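Category: Equipment and Budgets

What Chinyere Nwankwo Bought First, and What She Left for March

Chinyere Nwankwo runs a four-person group at Kvam, where they write software for machines that fetch and put away things in people's homes. When she took over the equipment budget she had never bought a robot. She had a figure on a spreadsheet, a deadline for spending most of it, and two suppliers who called every week.

"Everyone assumed the arm came first," she says. "That was my assumption too. I had the quote open on my screen for a month."

She ended up spending the first part of the money on a computer, software seats and the time of one modeler. The arm is still on the list. We talked at her desk on Wednesday, September 6, 2023, with the purchase file open between us, and she went through it line by line.

The first line is a workstation with a large graphics card. The second is 18 months of licenses for Lalura, the simulation package the group uses. The third is a contract with Efe Isah, who builds the rooms. Isah was hired for a set of home interiors with furniture, lighting and a few household items that a machine might be asked to pick up. Nwankwo pays by the room.

"I wanted a price per room because I could plan with that," she says. "An hourly rate told me nothing. If we needed another living room, I had to know what it did to the total."

One of the living rooms has been in use since spring. Its test object is a small red-and-white item that sits on the table in front of the sofa, and much of the group's work at the moment is getting the software to find it.
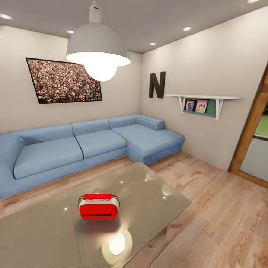 The same living room, also with the hallway side in view:

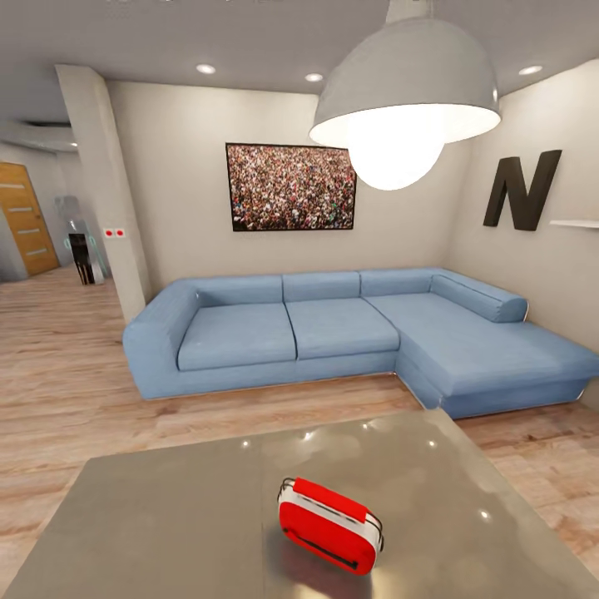

What the rooms cost to get right

Isah says the furniture was the quick part. A sofa is mostly big soft shapes, and the group doesn't need the machine to do anything with it except stay out of its way. Lights and shiny surfaces took longer.

"Chinyere asked for a table that reflects things," he says. "She wanted the lamp to show up in it and the small ceiling lights too. Then the object on top has a red reflection under it, and the software has to work out which one is the real object. You can make that table dull in a minute, and everything gets easier, and then you have tested nothing."

The reflections also affected the budget. Each picture takes longer to render with them on, and the first workstation Nwankwo priced would have been too slow. She moved up one model and took the difference from the line for office furniture. Her team is still using the old chairs.

Aminu Ekwueme, who looks after the group's test runs, was the one who argued for the better machine. He had run a sample job on a borrowed one and timed it. A night's work came to 936 pictures with the reflections on, and he thought that was the least they could get by with.

"I don't like asking for more money," Ekwueme says. "I wrote it on one page. This is what we get in a night with this machine, this is what we get with the other one. She signed it the same afternoon."

He has one complaint, and it has to do with the license. The seats are tied to named users, so when he is away nobody else can start his jobs without a call to the vendor. He would ask about that before signing next time. Nwankwo has written it on the inside cover of the file.

The arm

The quote for the arm came from Tikico. Nwankwo keeps the printout, with her own notes down the margin. The price of the arm itself was close to what she had expected. The notes are mostly for the things listed after it: a mounting stand, a gripper, a safety stop, a yearly service visit and a training day.

"Without the stand you can't bolt it to anything," she says. "Without the gripper it can't hold anything. So those are part of the price, whatever the quote calls them."

With all of that added, the arm would have used 82 percent of the year's money. What remained would have paid for the computer or the software but not both. That was when she called Aoi Yagi, who had been through the same purchase at Cilcombe two years earlier.

Yagi's group bought the arm first. She told Nwankwo it had spent its first winter under a cover – the software wasn't far enough along to need it, and the service contract had started on the day of delivery.

"We paid for a year of service on something we had switched on maybe twice," Yagi says. "I would still buy it. I would buy it later, and I would get them to start the service clock at installation."

Nwankwo asked Tikico for that in writing, and they agreed.

Planning the next round

The next budget year opens in March. Tanko Adebisi, who handles purchasing for Nwankwo's department, has asked for the full request well ahead of that, with delivery costs and floor space included. He sent back her first draft because it didn't say where the arm would stand.

"People send me a price and a photo from the catalog," Adebisi says. "I need to know what door it comes through and what it plugs into. If an electrician has to come, that goes in the request as well."

The second draft has a floor plan. It also has 5 percent set aside for items that haven't been thought of yet, which Adebisi allowed after some back and forth. She had asked for double that.

Isah's contract continues through the end of the year. There are two kitchens on the order and a second hallway, and Nwankwo wants one more version of the living room with the pendant lamp turned off. He has quoted it at half the price of a new room, and she was waiting for Adebisi to approve it when we spoke.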